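Oat and Rhubarb Slice: Effect of Sugar Level on Set and Flavour

Student project report, Food Studies
Group members: Fereshteh Asadi, Akash Grewal, Rahel Zwahlen
Supervisor: Christos Alexiou
Submitted 30 October 2018

Background

Rhubarb slice is usually made with a lot of sugar, partly to balance the sourness and partly because sugar holds on to the water that comes out of the stalks. We wanted to know how far the sugar could be cut before the slice stopped being pleasant to eat or would no longer hold its shape on a plate. The base recipe came from Akash's aunt and was written in cups, so the first job was to turn it into grams.

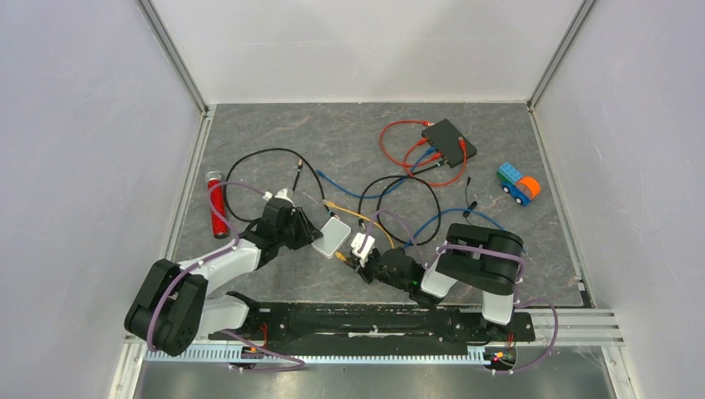
Method

The full-sugar filling used 272 g of caster sugar. We made two other versions, one with three quarters of that amount and one with half. Everything else stayed the same: rhubarb cut into short lengths, cornflour, the juice of an orange, and a base and topping of rolled oats, plain flour, butter and brown sugar.

The rhubarb was picked in June by Rahel's family and frozen. We thawed it in a colander overnight and threw the liquid away. Looking back, we should have weighed the liquid, as the bags were not all equally icy.

Each slice was baked in the same tin on the middle shelf until the topping had coloured, then left in the tin to cool and put in the fridge until the next day. Cutting was done with a ruler and a bread knife. Six tasters scored each version for sweetness, sourness and texture. They were given water between samples and were not told which was which.

Results

The full-sugar slice cut cleanly and kept its corners. Most tasters called it too sweet, and Sándor Gál wrote that he could not pick the fruit as rhubarb.

The three-quarter version had the best scores for flavour. The filling was a little softer but still stood up when cut.

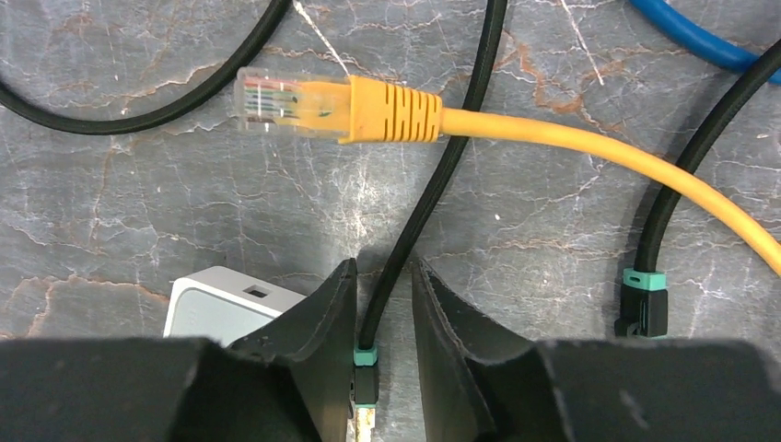 The half-sugar version leaked at the edges and the bottom layer went soggy by the second day. Two tasters still liked it best, both of whom said they normally eat rhubarb with plain yogurt. The topping scores hardly changed between versions, although one batch was browner than the others and may have gained some flavour from that.

Discussion

For our recipe the sugar can be cut by a quarter with no real loss. Going down to half would need another change, such as more cornflour or cooking the fruit down first. We did not have enough rhubarb left to try either.

The orange juice may have hidden some of the sourness, and a repeat without it would be useful. We would also use fresh stalks and bake each version more than once.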